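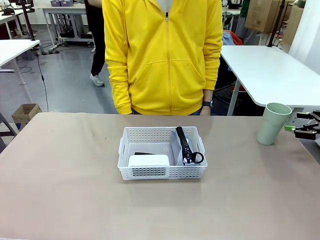

The white basket, a thread

Filed under: Home & Tidying | Threads

1/ Hello again, dear tidying people! It's Saturday, 26/05/2018, and I finally got to the big table, the one that collects everything we carry in and then forget about until someone wants to eat at it.

2/ I put paper down first, the plain tan kind off a roll. I bought a roll in March and I'm still using it - you can write on it, spill on it, and throw it out when it gets sad.

3/ Then the basket. White plastic, little holes all down the sides, handle slots at the short ends. I have had so many pretty baskets over the years (wicker, felt, one with a bow, don't ask) and this is the kind I keep going back to. You can rinse it in the tub!

4/ My one rule is that flat things lie down and floppy things stand up. So the white box goes flat toward the front, and the blue-gray pouch with the big chunky black zipper leans on the back wall. I do love a zipper with a ring on it, so much easier on cold mornings.

5/ The green cup stays out on the table for now. Fabian thinks it should hold pens and I think it should go back to the kitchen, and we have been having this talk, very politely, for 10 days.

6/ Someone asked how long I leave a basket before I sort it again. Every 4 weeks or so, unless company is coming, and then it's that same afternoon with the radio on.

7/ Next up is the hall shelf. Send me your shoe solutions, please, I'm begging - Pirmin

More from Pirmin Imhof
Drawer dividers from Farkberg, one year in
What we packed for Sirnitz
3 ways to fold a fitted sheet
Living with the Pugh coat rack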